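Vonard Tabletop Pack for Two-Arm Demonstration Recording
Simulated workcell with objects, for teams who collect examples for learned manipulation

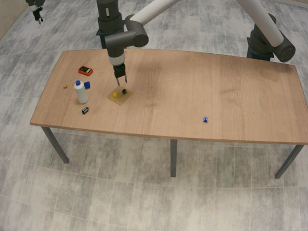
Tabletop Pack, rendered view: two arms, small objects on the wooden table, tiled floor.

The Vonard Tabletop Pack is a ready simulation workcell for collecting teleoperated demonstrations. You load the room, connect your input devices and begin to record. It was built together with our colleagues in Cledness, who needed many short pick-and-place episodes before their real cell was finished.

Objects are small everyday and workshop things: a white bottle with blue cap, an orange handheld device, little cubes, a yellow cylinder, a flat square board which can serve as a place target. Each one can be moved, exchanged or removed in the layout file.

What is included
Room, table and two arms with two-finger grippers
1,395 start layouts, already checked for collisions
994 recorded demonstrations, with joint positions, gripper state and rendered views
13 task templates (pick, place, push, hand over and others)
Tóth recorder, licence for 3 seats

Recording
The operator drives one arm or both. An episode is saved only after it is confirmed, so a failed grasp can be thrown away at once or kept with the label "failure". Please decide this before you start, as mixing the two habits makes the set difficult to clean later. Colour of the objects and the lighting can be varied at replay, without recording again.

Requirements
Workstation with a dedicated graphics card and 32 GB of memory. Keyboard control is possible but slow, we advise a pair of hand controllers (not included).

Delivery
By download, or on a drive from our Stelorcombe warehouse. The next update of the start layouts is planned for October and is free of charge for licence holders.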